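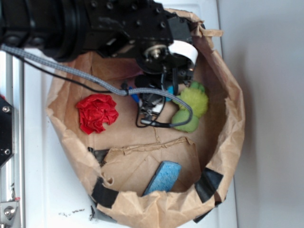
Ragnheiður Briem, contributing editor

2021-05-07

Search this wiki Search Go Advanced search

Cable snag (robot manipulators)

A cable snag is a fault in which a cable on the outside of a robot arm or gripper catches on an object, a container, or the arm itself. It is one of the more common faults on arms that have had a gripper added after purchase, where the wiring runs outside the arm body. Snags are a frequent problem in bin and bag picking, where the gripper has to go down inside a container and the cables go with it.

Causes

Most snags come from slack. A cable has to be long enough to let the wrist turn through its full range, so at other wrist angles the extra length hangs as a loop. In the black arm shown with this article, a gray braided cable and a thin black one are tied together near the gripper, and the gray cable continues in a loop to the right, over part of a green plush item in the bag. A loop of this kind can pass around an object that the gripper was never sent to pick up.

Soft containers add to the problem. A rigid bin has a fixed rim, and the planner can be given its height. A paper bag sags and folds, and a torn rim may stand higher on one side than the other. Tape on the rim can hold the bag in place but does not keep the paper from creasing. Loose flaps on the bag floor can also catch thin wires.

Effects

The mildest result is a moved object. The arm lifts, the loop drags something across the bag, and the next pick is aimed at a place where the object no longer is. A stronger pull can tip or tear the container. The most costly result is damage to the connector at the gripper, which may lose contact for a moment and then recover. Faults of this type are hard to trace, as the log shows only a short loss of signal.

A gripper that loses its signal may hold its last position or go limp, depending on the controller. If it goes limp while carrying a load, the load is dropped. For this reason a snag is treated as a safety matter on larger arms, even when no person is near the cell.

The Pillerach trials

Blagoje Tomić recorded stops on a bag-picking cell at the Pillerach workshop over 800 picks. The first 400 were made with the cables tied at one point only. The cell stopped 7 times in that half, and each stop was put down to a cable. In the second half a spring return was fitted to the forearm to take up slack, and no cable stops were logged. Tomić noted that the bags had been changed between the two halves and that the results should not be compared too closely.

Detection

Cable snags are poorly covered by standard collision detection, which looks for a sharp rise in joint torque. A cable pulls slowly, and the load may stay under the limit until the connector gives way. The Wirik controller has a separate check that compares measured and expected wrist load during the lift. It was added after pick 264 of an early run pulled a connector out of its socket.

Prevention

Usual measures are a second tie point above the wrist, a limit on wrist rotation, and a sleeve over all wires below the last joint. Connectors should face up the arm where the housing allows it. Hafstein grippers carry the cable through a hollow shaft, which removes the loop but makes the cable slow to replace.

See also: Strain relief; Bin picking; Tenitz coupling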